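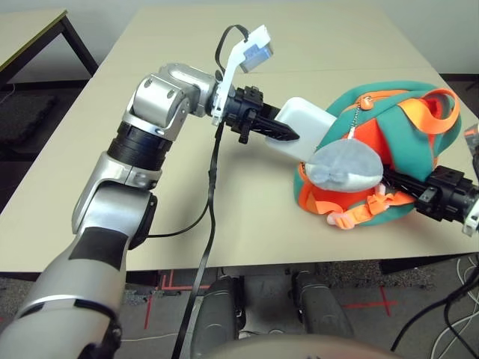
Baldur Toft wants to know why we would spend a week on a packing kit when the vendor's own sheet already says it works. The sheet gives one number, and that number comes from the vendor's room, with the vendor's bag. By the end of this unit you should be able to read a sheet like that and say what was tested and what was left out.

Handout for Unit 3: Reading a Product Claim

The product is the Plenik two-arm packing kit, sold by Kasero. It comes as a software package with a set of task files, and the buyer supplies the robot. Kasero offers it to small shops that pack mixed orders by hand and want to try a robot on part of the work. We have it on a trial license until the end of term.

What the kit claims

Kasero says the kit can put a flat, rigid item into a soft bag with one arm holding the bag and the other moving the item. The sheet reports 491 good runs out of 1,000. It does not say what counted as a good run. It also does not say whether a person reset the bag between runs, or how long a run was allowed to take.

Write these gaps down before you look at anything else. A rate with no stated rule for success cannot be compared with another rate.

Why a soft bag is hard

A rigid box stays the same shape when you push on it. A fabric bag folds, leans and rolls. Straps and buckles can get in front of the opening, and an attached toy or flap can hide it from the head camera. One arm has to hold the bag still enough for the other arm to do its part, but a hard grip can also pull the opening closed.

The item matters too. A thin item lying flat gives a two-finger gripper only its edges to work with. In our task the left gripper goes to the short end of a white rectangular item while the right one stays with the bag.

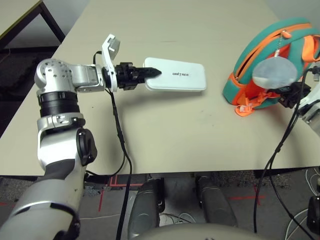
How we score a run

Use the same four marks for every run. Do not add half marks.

Grip: the item is held and clear of the table.
Hold: the bag has not slid or tipped over since the run began.
Insert: the item is fully inside the bag.
Release: both grippers are open and away from the bag.

A run that stops early keeps the marks it has earned. If a person touches the bag or the item, end the run there and write "assist" in the notes column.

Each group does 11 runs. Put the bag back in the same starting place each time, using the photo in your folder as a guide. If the bag starts on its side in one run and upright in the next, you are testing two tasks, and they go on separate sheets.

Grip is the mark students most often give too early. Wait for a gap between the item and the tabletop. Fingers closed on the end of the item are not enough by themselves. 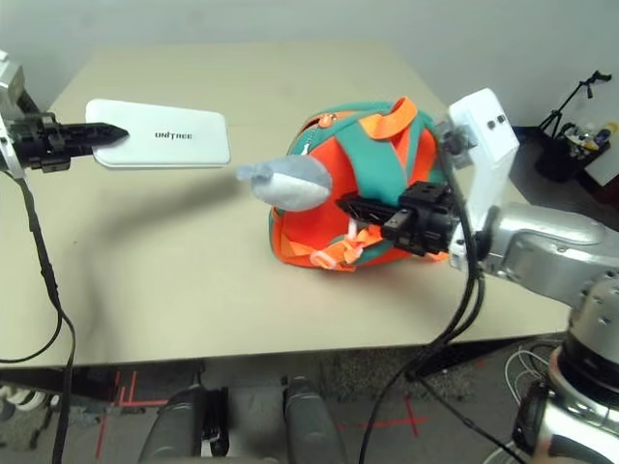 Comparing with other offers

Two other firms sell something close to this. Lykkegaard rents a full station by the month, with setup included. Rovine sells only the task files and expects the buyer to tune them. Domenica Bühler will bring both price sheets to lab, along with the March version of the Kasero sheet, which words the claim differently.

For each offer, fill in these lines:

What is included in the price
What the buyer has to supply
What task the success rate refers to
Who reset the task between runs
What happens when a run fails

Leave a line blank if the sheet does not answer it. Do not fill it in from the firm's video.

To hand in

Your score sheets, the comparison table, and one page on whether a small shop should take the Kasero trial. Use your own runs as evidence and say how many there were. Due Fri 16 May, on paper, in the box outside the lab.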